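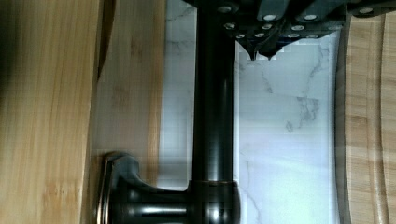

Figure 1. Wrist view with the pointed fingertips beside the neck of the bronze faucet.

Cleter Lab > Papers > Gripper trials > Section 4
Hsin-yi Mok, 7/9/19

4. Comparing fingertips in a cluttered kitchen

We ran 198 approaches with two fingertip sets on the same arm: the broad Barkbridge pads and the pointed Fornari tips. Controller gains were left alone throughout, so any change in the numbers comes from the fingers or from where the wrist camera can see past them. The second effect was far larger than we had guessed in June, and it made this the most enjoyable part of the study!

With the pads fitted, the operator lost sight of thin vertical targets over the last few centimetres. The pointed tips hang down into the top of the wrist image and leave the target in plain view (Figure 1). Median approach time fell by 19 per cent.
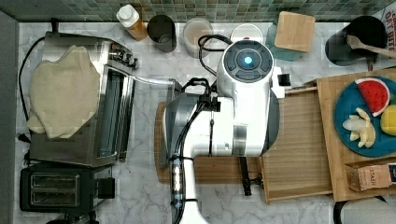 Figure 2. Overhead view of the counter, with the arm over the slatted tray.

The overhead camera gives the layout at once — toaster oven on the left, plate of toy fruit on the right — but the arm's own body covers much of the middle of the counter. We therefore scored every approach from the wrist stream and kept the overhead stream for checking gross position only. Both were logged by the Ho recorder with a shared clock.

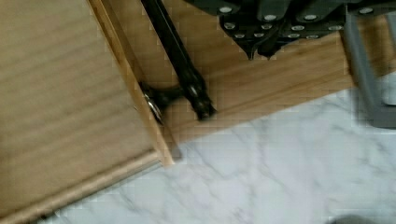
Figure 3. Wrist view near a dark rod handle on light wood. Note the blur on the panel and rod.

Handles were the hardest case for the image, and a lovely test of the tips. Blur softens the rod and the wooden panel, yet the small silver fitting at the bracket still stands out. Our tracker locked on to bright fittings like this one more readily than on to the rod itself, and we now seed it there by hand. Some 700 images were relabelled after we noticed this.

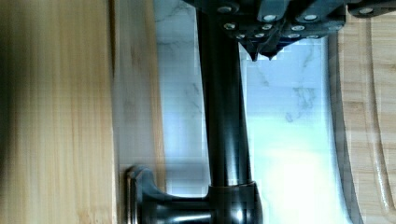 4.1 Lighting and repeatability

Strong light from the right washes out the marble behind the faucet, and the tracker's edge score drops on that side of the pipe. Fixing the exposure cured most of it. Repeat approaches to a single target then agreed to within 2 mm with the pointed tips, a result we were delighted to see from such a plain change of hardware. The pads remain the better choice for soft items, as Section 5 will show.

Contact: Hsin-yi Mok, Cleter Lab | © Cleter Lab | Back to top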